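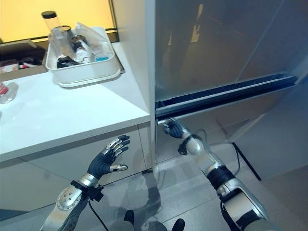 June 19, 2018

I have been trying to learn my grandmother's language for 11 months now, and last night I finally made it through a whole phone call with my great-aunt without switching to English. It was a short call, and she did most of the talking, but I'm counting it!

I grew up hearing Ilocano through the bedroom wall. The grown-ups used it for gossip and for money, so of course I was desperate to understand, and then I turned 13 and didn't care at all for a very long time. When Grandma passed I found a stack of her letters and couldn't read a single line past the greeting. That bothered me more than I expected it to.

So last November I signed up for the class Aileen Dalisay teaches in the room over the Zuncombe library. She is patient and a little scary - she'll wait in complete silence while you hunt for a verb, smiling the whole time. My classmate Alfredo Lumbao (he's 55 and started for the same reason I did, more or less) keeps his new words on index cards in his shirt pocket and reads them on the bus. I tried that and lost the cards. What works for me is talking to myself in the kitchen while I'm getting supper together, naming things and complaining about my day in very simple sentences.

My great-aunt says I sound like a polite child. She also asked when I'm getting a haircut, which I understood perfectly. Next I want to try one of the letters, the short one with the pressed flower in it, and Aileen has promised to help with the handwriting. I'll let you all know how far I get.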